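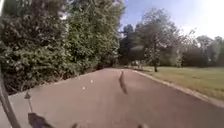 To: Natesham Path Users list
Subject: Re: Shrub cutting on the Drarkstead path
December 15, 2022

Replying to the message below, and copying the whole list because I have had the same questions from several other people.

> I walk the Drarkstead path most mornings and I heard the whole
> left side is going to be cut back to the ground this winter.
> Is that true? I would be sorry to lose it. It is the only
> shade on that stretch once you come out past the lawn. Also,
> is anything going to be done about the grass growing over the
> curb? And will the path be closed? I push a stroller and the
> detour by Cifuentes Street has no sidewalk for part of the way.

No, it is not being cut to the ground. The plan is to trim the face of the shrubs back 2 feet from the edge of the asphalt, and to take out dead wood at the bottom. The trees that stand up out of the shrubs stay. I walked it with the crew lead from Gultance, the contractor, and we agreed that nothing thicker than a wrist gets cut without asking the parks office first.

The work covers 286 yards, starting at the wide part of the path and going around the curve to the right. Past that the growth is already far enough back and will be left alone this winter.

Work starts in January, after the holidays. I don't have the exact days yet because it depends on the weather and on when the chipper is free. I will post them here when I get them.

The path will stay open. The crew will work from the shrub side and put cones down the middle, so everyone will be sharing the half next to the curb. At the far end, where the path is narrower, you may have to stop for a few minutes while they move brush. A stroller should get through fine. Please keep dogs on a leash while they are there. If you ride a bike, walk it past the cones.

On the curb: edging is a separate job and comes out of a different part of the budget. The shrub work is costing $3000 and there is nothing left over from it. I have asked for the edging to be put on the list for spring. Until then, if you want to pull grass off the curb by hand, go ahead, but please don't use a string trimmer near the young trees on the lawn. One of them by the Natesham entrance had its bark damaged that way last year.

A few people also asked about the lawn, which gets thin and yellow in the sun. It will not be watered or reseeded under this job. The crew has been told to keep the truck off it and load from the asphalt.

The chips are free to anyone who wants them. They will be piled at the Drarkstead parking lot, and there should be enough for 20 wheelbarrow loads or more. Bring your own shovel. What is left after two weeks gets hauled away.

If you know of a nest or anything else in the shrubs that the crew should stay clear of, write to me off list and say where it is, measured from the nearest bench or gate if you can.

Path coordinator
Natesham Path Users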